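4. Setting up your Tinlow room phone
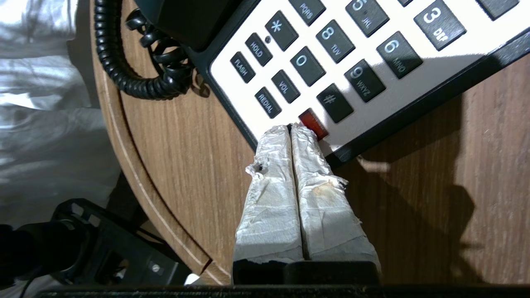

Fig. 4: Room phone on the bedside table. Letters are printed with the numbers on the keys.

Now for the fun part! Once the phone is plugged in you can give every room its own extension, record a greeting and set a wake-up call, all from the keypad.

4.1 Give the phone its extension

1. Lift the handset and wait for the steady tone.
2. Dial 1002. You will hear two short beeps.
3. Key in the extension you want (any number from 300 upwards) and press hash.
4. Replace the handset. The phone rings once when the number is saved.

Note: Two phones can't share an extension. If you hear a long low tone at step 3, pick another number and try again.

4.2 Record a greeting

1. Dial 70 and speak after the beep. You have 40 seconds, which is plenty for a warm welcome and the breakfast times.
2. Press hash to finish, then 1 to hear it back or 2 to have another go.

We love the greetings people send us. Annick Lacroix recorded hers in three languages and still had time to mention the garden!

4.3 Set a wake-up call

1. Press star, then 3.
2. Enter the time as four digits, so 0645 for a quarter to seven.
3. Hang up.

Caution: A power cut clears all wake-up calls. Greetings and extensions are kept.

For dialling by name, see section 5.

Guide revised September 2024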